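De : Nhàn Quách
À : liste Jodik – entraide véhicules et démarches
Objet : Re: [jodik] Changement d'adresse sur la carte grise d'une remorque

Bonjour à tous,

Je réponds sur la liste parce que la question revient souvent. Je remets le message d'origine pour ceux qui l'auraient effacé.

> Bonjour,
> J'ai déménagé en mars et j'ai fait le changement d'adresse pour la voiture. Pour la remorque, je ne sais pas quoi faire. C'est une Kaketti à double essieu, achetée d'occasion, avec sa propre carte grise. Le PTAC est au-dessus de 500 kg, donc elle a bien son immatriculation à elle. J'ai aussi une petite remorque qui porte la plaque de la voiture.
> Est-ce qu'il faut deux démarches ? Est-ce que l'adresse suit toute seule ? Et est-ce que je dois refaire la plaque ? Au garage Trunico on m'a dit qu'il fallait une carte neuve à chaque fois, et payer les taxes. Ça m'étonne un peu.
> Merci d'avance.

Je prends dans l'ordre.

La petite remorque n'a pas de carte grise si son PTAC ne dépasse pas 500 kg. Elle porte le numéro du véhicule qui la tire. Rien à déclarer pour elle. Si vous changez de voiture un jour, il faudra changer la plaque de la remorque, mais un déménagement n'y touche pas.

La Kaketti a sa propre immatriculation, il faut donc une démarche séparée de celle de la voiture. Lors du changement d'adresse en ligne, vérifiez bien que les deux véhicules sont traités. Chez moi, seule la voiture était passée, et je ne m'en suis aperçu qu'en recevant l'étiquette : une seule enveloppe au lieu de deux. J'ai refait la démarche pour la remorque avec son numéro et le code du titulaire.

Le délai légal est d'un mois après le déménagement. Si vous avez déménagé en mars, regardez la date et ne laissez pas traîner. Le retard peut coûter une amende en cas de contrôle.

Pour la carte neuve, tout dépend du numéro. Avec un numéro au format AA-123-AA, on reçoit une étiquette à coller sur la carte existante, et c'est gratuit pour les premiers changements d'adresse. Au quatrième changement, on reçoit une nouvelle carte et il y a des frais d'acheminement. Avec un ancien numéro, qui se termine par le département, le véhicule passe au nouveau format : carte neuve et plaques à refaire. C'est peut-être à ce cas que pensait Trunico. 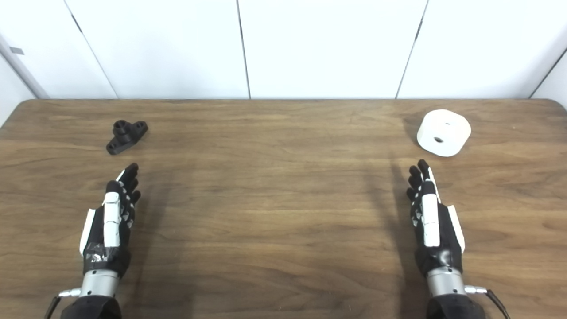
La grande table de l'atelier

Pour la plaque, si la remorque a déjà un numéro au nouveau format, vous ne changez rien. Le département affiché à droite n'a pas besoin de correspondre à votre adresse, on le choisit librement. J'ai gardé celui de mon ancien domicile sur les deux véhicules.

Il vous faudra sous la main :
la carte grise de la remorque (pas celle de la voiture)
un justificatif de domicile de moins de six mois
une pièce d'identité
le code confidentiel, ou à défaut une connexion par FranceConnect

Si le code est perdu, on peut le redemander, mais il arrive par la poste et à l'adresse connue de l'administration, donc l'ancienne. FranceConnect évite ce détour. Si la carte est à deux noms, les deux titulaires doivent être d'accord ; regardez la rubrique C.4.1 avant de commencer.

Côté calendrier, mon étiquette est arrivée au bout d'une semaine. En attendant, imprimez l'accusé d'enregistrement et laissez-le dans la boîte à gants. Une fois l'étiquette reçue, collez-la sur la carte à l'endroit prévu – bien sèche et sans la plier, elle se décolle mal.

Dernier point, l'assurance. Au-dessus de 750 kg, la remorque doit avoir son propre contrat. En dessous, il faut quand même la déclarer à l'assureur de la voiture, les conditions varient d'un contrat à l'autre. Envoyez-leur la nouvelle adresse en même temps, surtout si la remorque ne dort plus dans un lieu fermé. Mon assureur a revu ma cotisation et je paie maintenant 48 euros par an pour la remorque.

Si quelqu'un a fait la démarche par un professionnel habilité, le prix m'intéresse. Chez Vũ, près de la gare, ils s'en occupent mais je n'ai pas demandé leur tarif. Pour un simple changement d'adresse je ne vois pas trop l'intérêt, sauf dossier bloqué.

Les photos du timon et de la prise 13 broches que j'avais promises sont dans l'autre fil, celui sur l'éclairage.

Bonne journée,

Nhàn Quách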